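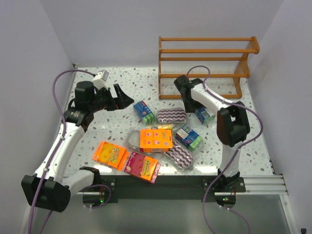

Two arms on the rail, sponges and cloths in the middle, rack at the back.

Tips from the bench: building a two-arm tidying table

412 shares | 6 comments

Notes from the shared workshop on Phelan Road, typed up fast before I forget them. The job is simple to say: arms pick up cleaning stuff from a heap, put it on the rack. Doing it has eaten most of the spring. If you're building something similar in a garage or spare room, steal whatever's useful.

The table first

Get the table right before you touch an arm. We didn't. First top was an old door on trestles and it bounced every time an arm stopped quickly. Speckled top now, much stiffer. Speckles look nice but a plain colour would be kinder if you plan on using vision to find small things. Too late, it's screwed down.

Check for level both ways. Then again with the arms on. Ours had moved.

Walls round three sides. Pale, plain. Stops things getting shoved off the back and stops the camera being distracted by people's coats. Matt paint only, gloss throws a shine back and you'll spend an evening chasing it.

Rail and mounting

Both arms on one rail along the front edge. One rail, not two brackets clamped wherever there's space. If they share a rail you measure the gap once and it stays measured.

Do the bolts up finger tight, line everything up, then go round with the key. Paint pen mark across each bolt head and onto the bracket. Glance at the marks before you switch on. If a line's broken, something has crept. Best tip on this page and it costs the price of a pen.

Pencil round the bases before you take anything off. Future you will be greatful.

Our rail was a Proltis offcut, 5 pounds from the scrap bin at Dusport. Ends were rough, ten minutes with a file. Wear gloves, I've a scar.

Cables

More time lost here than anywhere. What works:

- Leave a proper loop at the wrist. Bend the arm to its furthest reach by hand, power off, and see where the cable goes tight. Add more.
- Bright cable. Ours is purple and you can spot a snag from the doorway.
- Hook and loop ties, never zip ties until the very end. You will move them.
- Bring the cable down along the arm to the base, then straight off the front of the table. Don't let it cross the work area.
- Label both ends. Masking tape does fine.

If an arm goes jerky in one pose only, suspect the cable before the code. I rewrote a whole section of code one Wednesday and it was a plug half out.

Grippers

Two-finger, parallel. Plain is good. Stick something grippy inside the fingers, we cut up a bit of rubber drawer liner. Replace when shiny.

Close slower than you think. Boxes with a cut-out window are weak across the window, so pinch at the ends or the card caves in. Squashed three boxes of sponges finding that out. Still use the sponges obviously.

Clear plastic packets are a pain. Vision doesn't like them, fingers slide off them. Aim for the fattest bit of whatever's inside, not the edge of the bag. A cloth with a strong zigzag pattern is easier to find than a plain one, even through the plastic.

Flat card packs: come in from the side if there's any lip. If it's resting on something else, even better, there's a gap to get a finger under.

What to practise on

Cleaning products, the dry sort. Sponges, cloths. Light, cheap, don't smash, don't leak. We've got green sponges in blue boxes, purple and white cloths, Scrub Daddy and Scrub Mommy. Good spread of colours, so when the sorting goes wrong you can see what it thought it had.

Buy more than one of the same thing. Telling two different items apart is easy, picking the right one of several identical ones is where it falls over. Different sizes of nearly the same box is a good nasty test aswell.

No bottles. Not till it's been reliable for weeks. I don't care how tight the lid is.

Pile them up messy. If you lay it all out in neat rows it'll do neat rows and nothing else. Tip the bag out, leave it how it lands.

The rack

Wooden one, from the market in Fuvville, rods along the lower shelf. Rods are fiddly because corners of packets catch. Lift higher than you need, come over, then down.

Two dabs of museum putty under each leg. Otherwise it walks backwards a bit each go and by teatime the arm's putting sponges on thin air.

Keep it off to one side. Bang in the middle both arms want the same bit of space and you get a clonk.

Before you press go

Hands out. Sleeves rolled. Long hair tied up.
Stop button where you can hit it without leaning over the table. Test it every session, properly, with the arm moving.
Lights on at both bases? If only one's on, don't run, go and find out why.
First run of the day at quarter speed.
Phone OFF the table.

Keep a log

Exercise book, pencil on a string. Date, what you changed, what happened. One change at a time. We're at 166 runs written down and I've gone back to it loads. Target is 1000 by the autumn, we'll see.

Write down the duds too. Ours mostly come in clumps, and the clump usually starts the day after somebody "just tweaked" something.

Cleaning up

Soft brush for the rail, not the vacuum nozzle, it knocks things. Damp cloth on the table top. Nothing sprayed anywhere near the joints. Park both arms, power off, then wipe.

Next time: lighting, if I get round to it. Desk lamps are not the answer, I can tell you that much.

Comments (6)

benchpeg
Paint pen trick is brilliant, did mine last night. Two had already moved!!

Sally_in_the_shed
What are you using under the table top for stiffness? Mine sags in the middle.

 workshop notes (author)
 Battens front to back, glued and screwed. Closer together than looks sensible.

tinlid44
Disagree on zip ties, just don't pull them tight. Otherwise good stuff. Drawer liner goes sticky in summer btw, try bike inner tube.

marrowfat
could it do my under sink cupboard

 workshop notes (author)
 Not unless your cupboard is flat and very well lit. Will try the inner tube, ta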